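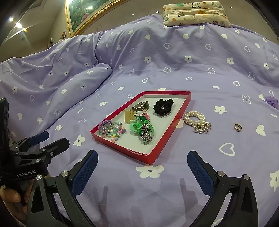 By Wanting Jin

Sorting Hair Accessories and Small Jewelry: Frequently Asked Questions

Last updated August 11, 2018

I started this page after I wrote a short post on clearing my dresser drawer, and the same questions kept coming to me by mail. English is my third language, so please write to me if some sentence is not clear. I will fix it. The answers are for ordinary small things: hair ties, clips, bead bracelets, a watch for every day. If you own valuable jewelry, please ask a jeweler and not me.

Where should I do the sorting?

On a bed, if you have one free for an hour. A table is hard, and small things jump from it and roll under the furniture. A bedsheet holds them where they fall. Pull the sheet flat on the side where you will work. It does not matter if the other side is in folds, but check the folds at the end. I once lost an earring for two weeks this way.

A sheet with flowers or hearts on it is pretty, but tiny beads can hide in the pattern. If you have many loose beads, put a plain towel on top first.

Do I need to buy an organizer?

No. Please do not buy anything before you have sorted. I use the lid of a shallow box, red on the sides and white inside. The white inside is the useful part, dark clips and thin chains are easy to see on it. A lid has low walls, so the hand goes in from any side and you do not have to dig.

Later, if you want, you can buy a tray with compartments. My friend Thenmozhi Rodrigues bought one from Kanelis with 45 little squares, and she uses maybe the first two rows. The squares were too small for her claw clips.

What goes in the lid and what stays outside?

Inside go the things I use in a normal week. In mine there is a gold-toned watch, an amber-yellow claw clip, a black scrunchie, a small pink clip, green braided hair ties, a chain bracelet, some lilac elastics and the beaded bracelets. Outside stay the things I have to think about. The bracelet of faux pearls with the silver flower is one of these, and the small bronze-colored ring is another. They wait on the sheet until I decide.

I recommend that you really leave a space between the lid and the waiting things. When they touch, you start to mix them again without noticing.

How do I untangle beaded bracelets?

Slowly, and lying down flat. Do not lift the whole tangle in the air and shake it. The elastic gets a stretch in it, and then one day it breaks in the bus. Put the tangle on a flat surface, find one bracelet that lies on top, and follow it with one finger all the way around. Push the others away from it. When the first one is free, the rest usually becomes easier.

Beads in the form of hearts and flowers catch on each other more than round ones. For these I use the blunt end of a wooden chopstick. A needle is not good, it can cut the elastic.

My hair ties always end up in a pile. Is there a better way?

A pile is fine if it is a pile of one kind. My green ones lie in loose loops and I do not fight with them. If you want more order, you can put them on a carabiner, or on a cardboard roll from kitchen paper. Adi Sopacua wrote to me that she hangs hers on the neck of a glass bottle, the newest at the bottom, so she takes the old ones first. I tried it. It works well but my bottle fell twice.

Throw away the ones that do not go back to their size. You know which ones they are.

Can metal things lie together with hair ties?

For a day, yes. For a whole winter, I would say no. A chain bracelet pulls threads out of braided ties, and hair ties are often put away a little damp after the shower, which is bad for the metal. In my own lid the chain is lying over the green ties, because I was in the middle of the work. At the end it goes in its own small bag.

How do I clean a chain that has become dark?

First find out what metal it is, if you can. For a cheap chain I wipe with a soft dry cloth, and that is all. If it is still dull, a drop of dish soap in lukewarm water, a soft toothbrush, then dry it completely — also inside the links. I stay away from baking soda and toothpaste. Many people recommend them, but on plated metal they can scratch the top layer off.

If it is real silver, a silver cloth is enough for most cases. Rub lightly and use a clean part of the cloth when the first part gets black.

And faux pearls?

Only a soft cloth, slightly damp, and dry it after. Do not put them in water. The coating can come off and the thread inside stays wet for a long time. Hair spray and perfume are also not good for them, so put the bracelet on last when you get dressed.

If yours has several strands and a hanging ornament, lay it down in full length when you store it. Open wire petals bend easily, and they like to hook into knitted things. I keep such a piece in a soap box with a piece of cotton cloth under it.

Does washing a scrunchie ruin it?

Most fabric ones can be washed by hand with the same soap you use for sweaters. Press the water out, do not twist, and let it dry flat on a towel. Fluffy or feathery ones are different. I only shake them and comb them with my fingers. Jinfeng Tian washed a fluffy one in the machine in a mesh bag, and she reports that it came out "like a small sad cat."

How do I keep claw clips from breaking?

Do not keep them open, and do not put heavy things over them. The spring is usually stronger than the teeth. Translucent plastic can also become brittle if it lies in a window with sun, so choose a drawer or a shelf with shade. When one tooth is broken, I still use the clip at home for washing my face. When two are broken, it goes.

How many should I keep?

I cannot answer this for you. I can tell you my own rule for hair ties: 13 on the dresser and the rest in a bag in the closet. When the dresser is empty I open the bag. A reader in Usbridge told me she keeps two and buys new ones every month, and she is also happy.

For bracelets I have no number. I put each one on my wrist. If I want to take it off at once, it goes to the box for giving away.

What should I do with a single ring that fits no finger?

Try the other hand, and try again in the evening, when fingers are a little thicker or thinner than in the morning. If it still does not fit, you can wear it on a chain. Put it in something with a closed bottom in the meantime. A small ring lying on its side rolls very easily, and a bed has many edges.

Can children help?

Yes, from the age when they no longer put things in the mouth. Children are very good at sorting by color. Give them the elastics and the bead bracelets, and keep the watch for yourself. Watches have small batteries, and these are dangerous if swallowed. The same is true for beads with the little ones, so look over the sheet and the floor after.

How often do you do this?

Twice a year. The big one is in December, when I also change the winter hats and scarves, and a small one in summer. It takes me less than one hour now. The first time took a complete afternoon and I had to sleep on the sofa, the bed was full.

Where can I give things away?

Ask at a school or at a theater group. Haiyan Feng runs the costume room for the Kobzar dance group and she takes clips and bracelets of any color, if they are clean and closed in a bag. Please write on the bag what is inside. She does not take used hair ties, and I think most places will not.

Can I translate or print this page?

Yes, you can. Please leave my name on it and tell me the language, I am curious. If you print it for a class, you do not need to ask me first.

My question is not here.

Write to me through the contact form and put "hair things" in the subject. I answer on most evenings. Questions about long necklaces have their own page, and the one about earrings without a partner I am still writing.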